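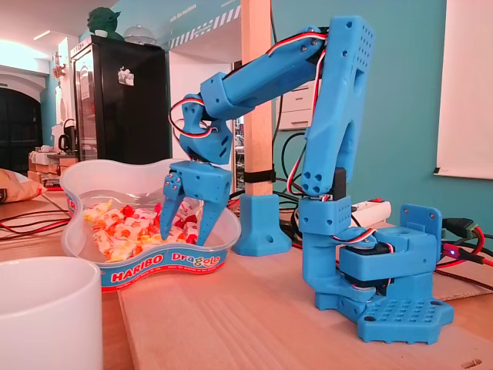 Piltwood cartridge text recovery: progress report to the Osagie fund
Thursday, September 3, 2020

Search reports Enter keywords Go

Work this period was on Grerkolero, the second of the cartridges covered by the grant. We have clean dumps from 3 boards. Two match byte for byte. The third differs in one bank, and I'm not ready to call it a later revision until we have cleaned the contacts and read it again. A good header checksum tells us very little about the rest of the chip.

The dialogue is compressed. Our extractor now unpacks 159 text blocks, which sounds better than it is. Nearly 20 of them end in garbage, and the script viewer hides this by stopping at the first bad byte. I have turned that behavior off.

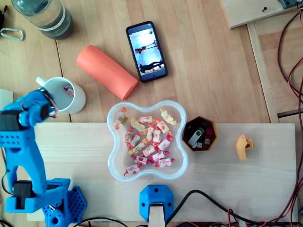

The pointer tables are the main reason we are behind. The plan assumed they would sit together in one bank, and most of them do. The rest are laid out more like the candy in this four-lobed container, with a big pile in the middle and one yellow-ended piece off by itself in the upper right. Our scanner only looks in the pile. Anything stored elsewhere has to be found by tracing reads in the debugger, and that is slow work.

We also tried Prarnetti, the automatic table finder suggested at the last review. It reported 4 new tables. Three were graphics data. The fourth may be real, but I would not put it in the public notes yet.

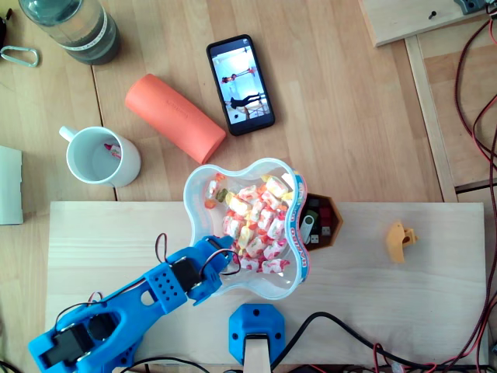

The worktable, with mug, water bottle and the blue arm at lower left.

Reinsertion has not been started. The proposal says a patched ROM will run on original hardware by November — I doubt it. The emulator accepts writes that a real board may ignore, so a patch that boots there proves little. I would prefer to promise a full script dump, with the bad blocks marked, and move reinsertion to the next period.
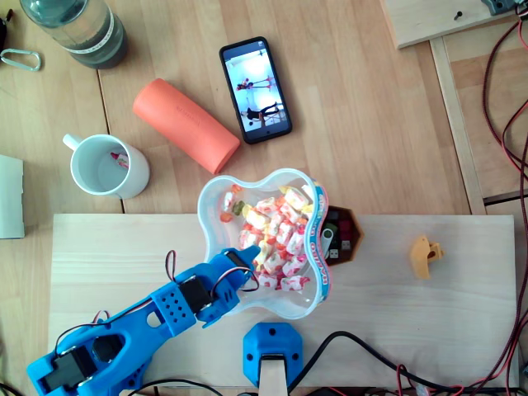

Gripper finger over the rim of the candy bowl.

Spending is on plan. The one change we ask for is to move the unused Prarnetti license money to a second cartridge reader, so that a bad dump can be checked on different equipment.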